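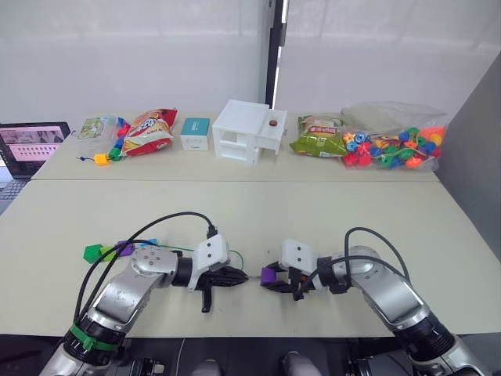
5 min read

The Case for Large Beads
By Funmilayo Adeleke

I own 73 large beads. I am a grown woman with a mortgage and a dentist, and I bought them for myself, from a toy store in Woltavley, where the cashier asked how old the lucky child was. I said 17 months. I panicked. I have since had to invent a nephew.

My position is simple and I've defended it at dinner parties that were going fine until then: stringing big, blocky beads on a thick cord is the best thing you can do at a table with your hands, and we take it away from people at the age of six for no good reason.

What do we give them in exchange? Small beads. Tiny seed beads that come in a tube and leave the tube all at once. I took a jewelry class in February at a studio called Larix, and spent most of it on my knees with a flashlight. The teacher told us beading was meditative. She wore magnifying glasses on top of her regular glasses and she did not look like a woman at peace.

A large bead stays where you put it. If it's a cube, it really stays. You can set it down to eat a cracker and it will be there when you get back, which is more than I can say for the cracker in my house. You can pick the next one by color or by shape or out of pure spite. Green, small green, purple, small blue: I couldn't tell you what the rule is there, and I like it better than any pattern that came printed on a card.

I'm aware that there is a school of thought, led by my friend Yuzuki Kinoshita, that says beads for children should be sorted before anyone is allowed near the string. Yuzuki sorts. She has a muffin tin for it. I've watched her spend an entire evening getting the colors into the right cups, after which it was time to go home. She considered this a success and so did the tin.

Then there is the hole, the heart of the whole enterprise. Manufacturers spend their love on the outside of a bead, the ridges and facets and points, and leave you a hole that looks like an afterthought. A bead shaped like a star is a handsome object. It also has a great many surfaces that are not the hole, and a soft cord will visit all of them first.

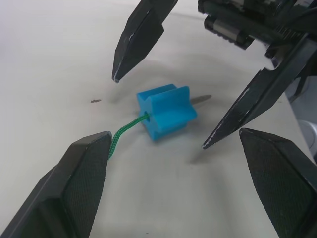
Star-shaped bead, braided green cord, one small hole.

I'm fond of braided cord, but I have no illusions about it. The minute the end frays you are trying to push a paintbrush through a keyhole. People lick it. People have always licked it, and I suspect it has never helped. You can wrap the end in tape, which works until the tape becomes fatter than the hole, or you can buy the kind of set with a stiff end and lose some of the drama. I've gone over to the stiff end myself. I'm told this is how people start voting differently.

The stiff end teaches you something about the job, though. Getting the tip in is the part everyone fusses over. The real work is the handoff, when you have to let go of the side you've been pushing and grab the bit that has come out the other side, while the bead hangs there between your two hands waiting to see if you mean it. Hold too tightly and nothing slides. Let go too soon and you get to start over. I have seen my brother-in-law, who parks trailers in reverse for fun, fail at this four times running and ask if there was anything on television.
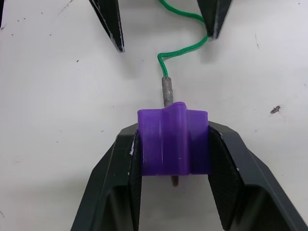
Against the Finished Necklace

Now I will lose whoever is left. I don't think you should tie it off.

The trouble with a finished string of beads is that someone has to wear it, and with beads this size that someone looks like the mayor of a very small town. I wore one to lunch once. The waiter gave me the check without my asking.

An unfinished string can lie on the table next to the snacks for as long as anyone will put up with it. People walk past and add one. My sister, who calls the whole business "your situation," added two while she was on the phone with her bank, and then took one back off and moved it. When I want the table back, I tip the cord up and the lot comes rattling off into a bowl.

Yuzuki says that a thing you take apart every time isn't a hobby. I've asked her what she calls laundry. She is thinking about it, and in the meantime she has offered me the muffin tin on loan, with conditions.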